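Can a machine clear the table yet? Reet Zariņš on chores, shop floors and flowers

Reet Zariņš has spent most of her working life on the question of what a machine can pick up. She started on packing lines, moved to a small engineering firm called Grurell, and now leads the handling group there. The group works on household chores and light shop work: wiping, sorting, folding, putting things back where they came from.

We met at the Grurell workshop on Thu 1 July. I began with the question her relatives ask her at dinner, whether a robot can do the housework yet.

"Some of it, in some houses, on a good day," she said. "If you let me choose the house and the day, I can show you something that looks finished. If you choose them, I can't."

Her group keeps a list of 157 chores, broken down small. "Clean the kitchen" does not appear on it. "Move a cup from the table to the sink" does. Zariņš said 10 of those chores now work well enough that she would let a machine do them in a stranger's home without one of her engineers standing by.

"People hear 10 and they are disappointed," she said. "I was pleased. In March it was fewer."

What the shop floor wants

Shops are easier in some ways. The shelves are where they were yesterday, and the goods come in known sizes. Grurell has a trial running with Vavley, a chain of garden and gift stores, where a machine on a wheeled base restocks the lower shelves after closing.

"Boxes are fine. Boxes have been fine for years," Zariņš said. "Then the store manager asks about the potted plants and the cut flowers, and we have a different conversation."

I asked how Vavley took that.

"They were good about it. They said, do the boxes, and come back to us about the rest. Their night staff would like help with the lifting anyway. They don't need help with the flowers."

The trial has handled 4,000 items so far. She would not give me a damage rate before Vavley has seen it, but she said most of the failures are dull ones. A label hangs off and gets caught. A carton is put down with one corner over the edge of the shelf. A customer has left a glove behind the stock and the machine stops until someone moves it.

Learning from people's hands

Much of the group's work no longer involves programming a motion by hand. A person does the chore holding a gripper tool with a camera on it, over and over, and the recordings are used to train the machine. Zariņš thinks this was the right change, though she misses some of the old way.

"Before, when it went wrong, I could find the line that was wrong," she said. "Now I go and look at recordings for an afternoon and come away with a theory."

The chores themselves are ordinary. One task she talked about at length is a plain tabletop with a bottle and a bunch of flowers. The bottle is the easy half. It is tall and stiff, and there is plenty of it to hold. The bouquet has long stems at one end and soft heads at the other, and it changes shape when it is lifted.

"You or I take it by the stems without thinking," Zariņš said. "We don't squeeze the roses. But how hard do you hold the stems? Hard enough that they don't slide, and not so hard that you crush them. I can't give you a number for that. It depends on the bunch."

A blue bottle and mixed flowers on the table, with the stems running toward the edge.

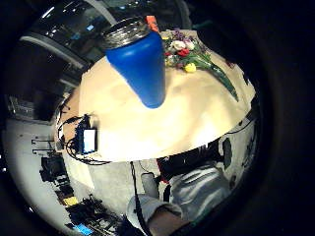 Who is ahead

I asked about the competition. Wouters, a larger firm, has been showing a two-armed machine that loads a dishwasher, and Flodia sells a folding unit to laundries.

"The Flodia one is good," she said. "It folds towels. They say it folds towels, and you buy it and it folds towels." On Wouters she was more careful. "I have seen the video. I would like to see the dishwasher afterward, and I would like to see it with my dishes."

She does not expect a single household machine that does everything to arrive soon, and she does not give years. She does expect laundries, hotels and stores to use more machines for one or two jobs each — the heavy ones and the ones at night.

At home she has a vacuum robot, which gets stuck under the sofa. Her own least favorite chore is changing the cover on a quilt. I asked if it was on the list of 157.

"It's on there," she said. "We haven't started it."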